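Woston Tea Room – Furniture Check, January
Unit 2, grey three-drawer cabinet

Stability: OK. I gave it a good shove and it stayed put, lovely!
Top surface: OK. Still very shiny (someone's been at it with the polish). Please keep cans toward the back.
Handles: OK, all tight.
Top drawer: OK, shuts properly.
Middle drawer: WATCH. Tends to creep out a bit, so I've asked Brornham for a new catch.
Bottom drawer: Runs fine, but it's a real shin-catcher when it's left open. I've got the bruise! Push it in, please.
Contents: bottom drawer emptied, nothing to report.

Recheck in 60 days. 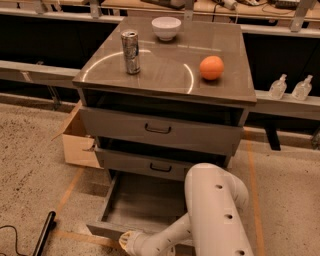 Unit 2, bottom drawer open, middle one slightly out.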